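Fixture marking in tabletop handling trials

Fixture marking is the practice of putting visible marks on a work surface so that an object used in a robot handling trial can be returned to the same place between runs. The usual material is adhesive tape. Marking is recommended in most in-house rules for pick-and-place work, though the evidence that it does what those rules claim is thin, and much of the guidance is copied from one document to the next.

Background

The best known set of rules is the Skatis guideline, drawn up for small laboratories that could not afford machined fixtures. It asks that any container receiving parts be "marked on at least 2 sides". It does not say how close the marks must be, how wide the tape may be, or who checks. A later revision, issued in September, added a page on tape colour and left those gaps as they were.

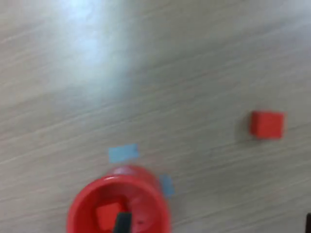
Red cup with tape markers beside it; one cube is in the cup and another on the table.

Two marks can fix a round container fairly well if the container touches both. If it only stands near them, the marks show where it ought to be and leave the rest to the operator's eye. The guideline treats the two cases as equal - a weakness noted by several users.

Placement of parts

Rules for the parts themselves are looser still. The Dalen protocol calls for "varied but fair" starting positions, a phrase it never defines. In practice the operator sets the parts down by hand, and a run of 36 trials may cover far less of the table than the written report suggests. Identical parts add another difficulty: unless they are labelled, a record cannot say which one was picked first.

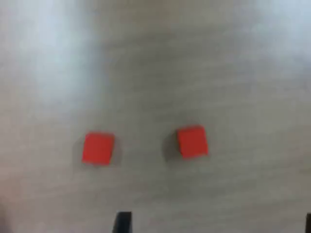
Two red cubes set apart on a grey tabletop, with the gripper fingers below them.

Kadir Yazıcı, in a review of logs kept at Grurkomum, compared 51 trial sheets with the matching recordings. He found that the sheets described the starting layout in words such as "usual" or "as before", and argued that a rule which can be met by writing "usual" is hardly a rule. Supporters of the protocol replied that stricter wording would slow the work. They did not say by how much.

Criteria for success

What counts as a finished trial is also disputed. Some rules count a part as delivered once it is inside the container. Others require that the fingers have let go and moved clear.
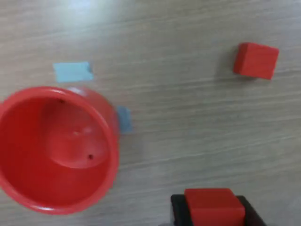

The stricter reading is easier to defend, as a part that is still gripped has been carried and no more. It is also less flattering to the scores, which may explain why the looser reading remains common in published tables. The Sesau checklist allows either, provided the choice is stated, but puts the statement in an appendix that is often left out.

A related question is how many trials are enough. The figure of 2,000 is repeated in several handbooks without a source. Critics regard it as a habit that has been mistaken for a requirement - a large number of badly recorded trials is still badly recorded.
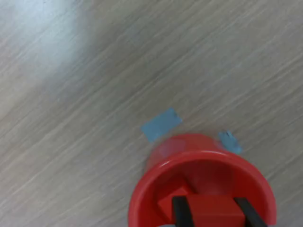
Lighting and surface

Glare on the work surface is mentioned in nearly all the guidance and measured in almost none of it. The common instruction is to "avoid strong reflections", with no limit given and no method for checking. The same applies to shadow. Matching the colour of the parts to that of the container is neither advised nor forbidden, although it may plainly affect any system that relies on a camera.

Status

None of the documents named above is binding. Claims of compliance are made by the laboratories themselves, and no outside body inspects them. As of 30 March 2026 a merged text based on the Skatis and Sesau documents was still in draft, with the section on marks unchanged.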